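Notes from the Reler terminal visit

26 October 2022

Typing this up on the train back so excuse the state of it. Tisero had people in at Reler for the day, first time since the new compression hall was handed over, and I got one of the places at short notice. Up at stupid o'clock. Two trains, then a minibus from the station car park that left four minutes early with half of us still in the queue for tea.

For anyone who hasn't followed it: Reler is the onshore end of the Martens field. Gas and a bit of condensate come ashore by pipeline, get dried, cleaned, split and squeezed, and go off into the grid. Martens itself is old and getting tired. Volley is the small satellite next door that is meant to fill the gap, tied back subsea to the Martens platform, first gas in July according to the slides. More on that further down.

Gatehouse first. Passport, phone off and into a grey tray, boots checked. They've got loan boots but only in large sizes, bring your own. Safety film is eleven minutes and was clearly made before the new hall existed, because the muster point it shows is now underneath a pipe rack. The chap on the desk told us the right one afterwards. Somebody should reshoot that.

Then a classroom and Sadia Jadoon, who runs operations on the site and did most of the talking all day. Very good. Quick, no waffle, answered what was asked. She'd been offshore on Martens before coming to Reler and it shows, she talks about the platform like a difficult relative. Opening slide was a plain cross section: reservoir, platform, pipeline, beach, us. Nobody needed more than that.

Some bits I wrote down from her talk:

Martens pressure has dropped far enough that the old compressors were running outside where they liked to be. Lots of trips last winter. Each trip means flaring, paperwork and phone calls from the village.

The pipeline is 78 km. Older than most of the people working at the end of it. Inspected by pig, last run came back fine apart from one dent they already knew about.

Staffing on site at the peak of the building work was 520, nearly all contractors. Normal running is a fraction of that, and you feel it, big empty roads between units and one van going past every so often.

Condensate leaves by road tanker. There was talk of a line to the coast but it never stacked up on the volumes.

Coffee. Biscuits decent. Chatted to two from a valve supplier who'd come the night before and stayed at the hotel by the roundabout, which they did not reccomend.

Out on the plant by half ten. Two groups. Ours did the slug catcher first, which for those who've not seen one is just a great rack of fat sloping pipes that takes whatever lump of liquid the pipeline coughs up. It does nothing visible at all. I could have stood there for an hour. Wind coming straight off the sea, hard hat straps on, half of what our guide said went over the fence. What I did catch: they get bigger slugs when the platform restarts after a shutdown, so the two control rooms ring each other before anything is opened up. Ring, on a phone. It's in the procedure.

On past the dehydration columns. Glycol smell, slightly sweet. One column being relagged so scaffolding right up to the top and we had to go round the long way, past the old flare. The old flare is staying as backup. New one is enclosed at ground level, much quieter, and you can't see it from the village, which Sadia said did more for local relations than ten years of newsletters.

Compression hall was the reason for most of us coming. Electric drive, replacing the gas turbines. Ear defenders on at the door, then in along the yellow line in single file. Cleaner than my kitchen. Two machines, one running, one on standby. They swap them over monthly. The vibration readings go up on a screen by the entrance in plain numbers so anyone walking through can see them, nice touch, I'd like that at our place. Someone asked about the grid connection and got a long answer that I mostly missed because of the ear defenders. Gist: the substation upgrade was late, the hall was finished before there was enough power to run it, and the turbines had to be nursed through an extra winter.

Lunch in the canteen with the day shift. Jacket potatoes. Sat with an instrument tech who'd come over from a refinery and missed the overtime but not the commute. He reckoned the biggest change with the new hall was spares, the old turbine parts had got to the point where you were waiting months and then having them sent back for being the wrong ones.

After lunch the stores and workshop building. Short stop. Racking, benches, a counter where you sign things out. They've moved to holding more on site after the turbine business, and the racking now goes back into what used to be the training room. Critical spares have a red tag and nobody below shift supervisor can release one.
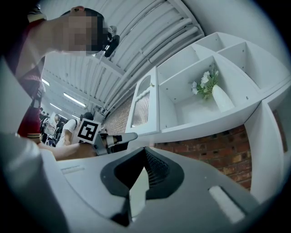 So will Volley keep Reler open on its own once Martens stops?

Sadia's answer was that it won't carry the whole terminal by itself, but it covers the fixed costs for long enough to make it worth going after other fields nearby, and without it the site would be planning its closure now.

That was the most direct thing anyone said all day, and it got a bit of a silence. Then a lot of questions at once. I'll put down what I could keep up with.

Volley is one well to start with. Room left on the manifold for two more. Whether they get drilled depends on how the first behaves over its first year, and on price obviously. The gas is drier than Martens gas, which suits the plant, and has a touch more CO2, which doesn't. They think they can blend it. If they can't there's a plot pegged out for a treatment unit behind the tanker bay, currently grass and rabbits.

The tie-back uses the existing platform, so Martens has to stay standing and staffed even when its own wells are finished. That was the bit I hadn't understood from the brochure. The platform costs don't go away, they just get moved on to Volley. One of the valve men pushed on this and asked what the yearly figure was. Not given. Fair enough, wouldn't have given it either.

Subsea kit is on the quayside being tested. There was a problem with a connector, found and fixed, lost a few weeks. Installation vessel is booked. July holds, she said, if the weather window holds, and then she knocked on the table.

Budget question came next. She pointed at the Tisero commercial bloke at the back, who said it was within what was approved. Which is an answer of a kind.

Control room last, behind glass, five at a time. Three people on. Quieter than I expected, and darker. Alarm screen nearly clear when we were in, one standing alarm on a drain pump waiting for a part. They'd done a big alarm clear-out before the new hall started up. Before it they had 1285 configured alarms on the compression system alone and a lot of them went off together on any trip, so the operator was reading a waterfall. Each one got looked at by ops and engineering together: does a person need to do something? If no, it went to a log. Took them most of a year. I asked whether they'd share the method and was told to email, so I have.

Also in there, on the wall, a hand-drawn chart of pipeline pressure by shift. They've a computer trend of exactly the same thing on the next screen. The older hands like the paper one and they've left it up. Good.

Back to the classroom for a wrap-up, tea, and a form to fill in. Usual scores out of five. I put that the film wanted redoing and that the outdoor part needs either a radio headset or smaller groups, becuase at the back you get nothing.

Few loose things before my stop:

Parking is free but you have to book it with the gatehouse, and they do check. One man in our group had to leave his car down by the church.

No photos on the process areas at all. Don't even ask in the compression hall.

The walk is longer than the email says. Good two hours on your feet and a lot of open grating, so if you don't like looking down through a floor, say at the start, there's a ground level route.

They're planning another day after Volley start-up, probably smaller. Names go through the Tisero site office and it fills from the supplier list first, so get in early if you're not on it.

Lifts home: the minibus leaves when it's full and not when it says. Second one was twenty minutes behind. I made my connection with nothing to spare and no sandwich.

Will add the handout when they send it. The condensate figures on my copy are smudged and I don't want to guess at them. If anyone was in the other group and got into the metering building, drop me a line, we ran out of time and it's the one bit I'd have liked to see.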